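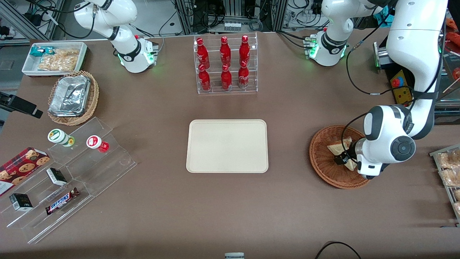 Progress report to the Ogbonna fund, second period
Project: Skisano, meal packing by demonstration
Prepared by Funmilayo Odukoya, Stekura, Istthorpe

Dear friends,

Thank you for your patience with this one. I had hoped to get it to you before the November break, but we were in the middle of a good run of recording and I didn't want to pull people away from it to check my arithmetic. The short version is that the collection is going well, the cleanup is slower than I promised you, and I have one small change to the plan that I'd like your blessing on.

We closed the period with 1,379 accepted demonstrations. As you may remember from the proposal, a demonstration for us is one complete pick and place: an operator guides the two arms by hand controls, takes one food item from wherever it lives on the table, and sets it down on the serving tray. We record the joint positions, the gripper commands and all the camera views together, and a second person looks at every one before it counts. That second look was your suggestion at our first meeting (I grumbled at the time, I know), and it has been well worth the hours.

The biggest change since my last letter is in what we put on the table. In the first period we worked mostly with boxes and bottles, things with firm sides that come up the same way every time, and our early model got comfortable with those rather quickly. It was much less comfortable with anything soft. So we now mix the two kinds freely, with triangular sandwiches in a basket, crackers in a clear bag, foil containers in a stack, and drinks and candy on the stepped stand. The operators move everything to new places between sessions, and we have 6 layouts that we rotate through.

Bagged items deserve a paragraph of their own, as they have taken up most of our conversations over lunch. Clear film is hard on the cameras, which catch the glare and lose the edges, and it is hard on the grippers too, because the part you can see best is often the part you shouldn't squeeze. Our operators tried several ways of going about it and have settled on taking the bag by its gathered neck and keeping the contents upright on the way over.

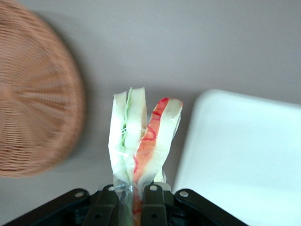

We wrote that grip into the operator guide, along with a request to slow down over the last stretch before the tray. I'd like the model to learn a calm set-down, and it can only learn that from people who do it calmly themselves. We now have 4 trained operators, up from the two we started with, and they trade off every hour so that no one person's habits fill the whole set.

On the cleanup, I have to own up to a poor estimate. I told you the review would keep pace with the recording, and it has fallen behind. The wrist cameras blur when the arm moves quickly, and our reviewers were spending far too long deciding whether a blurred stretch spoiled a recording or not. We have since agreed on a rule: if the grasp and the release can both be made out clearly, the demonstration stays in. The pile has been shrinking ever since, and I expect us to be caught up by the middle of next period.

Now for the change I mentioned. The plan sets aside 100 hours of recording for bottles. I would like to move half of those hours to bagged and wrapped foods, where each new demonstration seems to teach the model a good deal more. The total cost stays the same, and so does the delivery date.

If you're agreeable, a short note back is all I need. I'm at my desk most afternoons, and Wednesday is the best day to come and watch a session if any of you are passing through Istthorpe. We would love to have you.

With warm thanks from all of us,
Funmilayo Odukoya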